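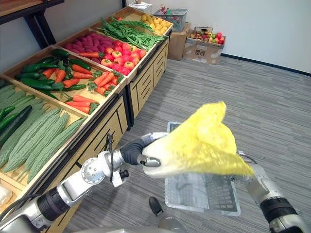

The hands on aisle one: a chat with Kwabena Essien

Kwabena Essien is on his second coffee when I get him on the phone. Ten minutes, he says. Delivery at the back door. We get closer to twenty.

He runs produce at Wynne, the neighborhood grocer, and since April part of his job is looking after a two-armed picking robot from Dokport. It fills pickup orders. Carrots, tomatoes, sweet potatoes, all from the same open bins the walk-in customers use.

So, did he want it?

"No. I wanted another person on mornings," he says. Laughs. "I got this, and then later I got half a person."

The numbers, quickly. 217 pickup orders in a normal week, 1705 last month counting the holiday rush. The robot does the simple ones. People do the rest, and the ones it gives up on.

Bags are the slow part. Anything thin, mesh especialy, takes two hands and some patience. "A carrot, fine. A mesh bag, it has to get hold of one corner and then the other one. I can open forty of them while it thinks. But I don't want to open forty of them, my thumbs hurt."

What changed for the crew, then. Less bending, he says first. The baskets used to be carried up and down all morning and his back knew about it. More standing and watching too, and that part is not popular. One of the older clerks asked to go to the register and he let her. 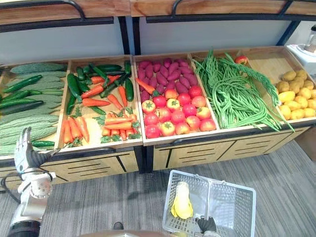 He also stacks differently now. Used to build the bins up high and tight because it looked good from the door. Now he thinks about what a hand can get around. Long beans are a headache, they tangle, you pull one and get the lot. Strays are the other thing. A tomato in with the beans, a carrot in with the sweet potatoes, a shopper drops it there and walks off. "I used to fix that at closing. Now I fix it when I see it."

Pay? Same for everybody so far. Hours dropped for 2 people, then came back when orders went up. He had to push for that, he says, and he would like it in writing. The manager told him it's coming.

Training was over 48 hours, spread out, on a program called Allow. Too long, in his opinion, and most of it on screens. "Show me where the stop button is. Then show me again. Thats the class."

Would he send it back? Long pause. Somebody is shouting about pallets behind him.

"Ask me after summer," he says. "Corn season. Let's see it do corn."

Then he has to go, the truck is in.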